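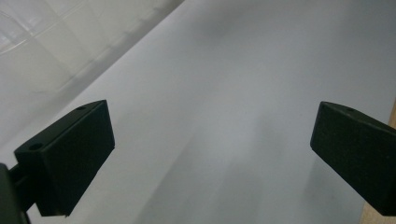 Figure 2. Smooth white surface with pale square wall tiles beyond it.

3.1 Surfaces and finishes

We spent a good deal of time with plain white surfaces, the kind most of us wipe down every evening without a second thought. In the Worbridge homes we were lucky enough to visit, people spoke of them fondly — and at length! A smooth white top set near glossy tile came up again and again, and many hosts told us it made even a small kitchen feel cared for.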